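Uko Breston: Frequently Asked Questions About Ordering and Pickup

Welcome! We get a lot of the same questions at the counter and over the phone, so we finally sat down and wrote out the answers the way we'd give them to you in person, which means some of them ramble a bit. If yours isn't covered, give the shop a call or just come on in.

Do I need to bring ID every time, even if you know me?

Yes, every single time, even if you were in this morning and we already know your dog's name. It has to be a government ID that hasn't expired, and it has to be the real card. A photo of it on your phone won't do, and we hate turning people around at the door over that one, so please check your wallet before you leave the house.

How do I order ahead?

Go to the menu page, choose Breston as your store, and add what you'd like to your cart. You don't have to make an account, though your next order will go quicker if you do. Once you've sent it in, you'll get a text saying we have it and then a second text when it's bagged and waiting. Please wait for that second text! We know it's tempting to head over after the first one, but on a busy afternoon the bag may not be ready yet and you'll end up standing around with us (you're welcome to, of course).

How long will you hold my order?

Until closing time on the day you place it. After that everything goes back on the shelf and you'd need to order again. If you're stuck at work or the traffic on the bridge is bad, call us before we close and we can usually hold it over to the next morning.

What are your hours?

We open at 11 in the morning and close at 7 in the evening. The last online order of the day needs to reach us an hour before closing. We sometimes stay open a little later in August, and when we do, the new hours go up on the menu page first.
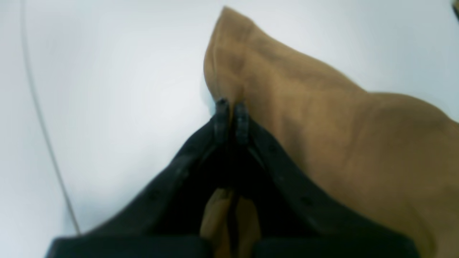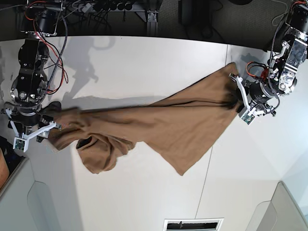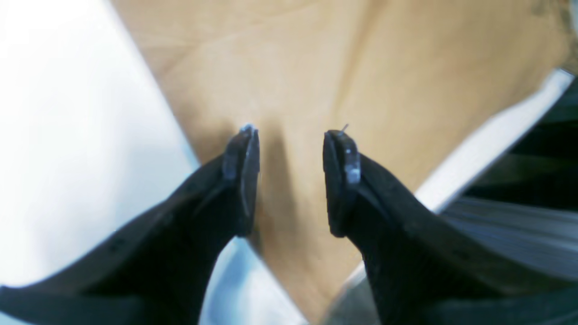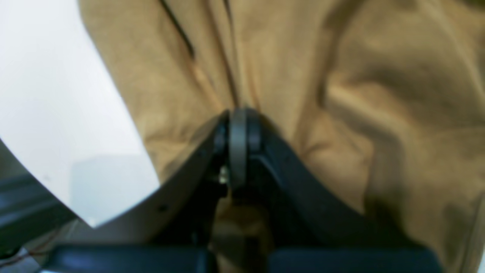 Paying and Getting Your Money's Worth

Can I pay with a card?

Debit, yes. Credit, no, and we're sorry about that. Cash is always fine, and there's a machine just inside the front door if you run short. It does charge a fee, so if you'd like to skip that, stop at your own bank on the way.

What is Herora?

Herora is our rewards club, and it's free to join. You give us a phone number, you earn points whenever you shop, and when you have 60 points you can take them off your total or save them up for something bigger. Points don't expire as long as you shop with us now and then. They do not work on items that are already marked down, and we'd rather you hear that from us now than at the register.

I forgot to give my number. Can I still get my points?

Bring the receipt back on your next visit and we'll add them for you. No receipt makes it harder, but if you ordered online we can look it up under your name.

Can I return something?

Once a product has left the shop we can't take it back for a refund, and that goes for unopened packages too. Hardware that's faulty is a different story. If a battery or a cartridge doesn't work, bring it in with the box and the receipt and we'll swap it for the same thing, or the closest thing we have.

I've never done this before. Will somebody help me?

Please let us! Tell whoever is at the counter that it's your first time and they'll slow right down. We have over 2 hundred items on the menu on a normal day and it's a lot to look at. Mornings are the calmest time to come if you'd like a good long chat.

Where do I park?

There's a small lot behind the building, and you get to it from the side street. The spaces in front of Phùng next door are for their customers, and they've been very good neighbors, so kindly leave those open even if you're only running in for a minute. Street parking is free after 7.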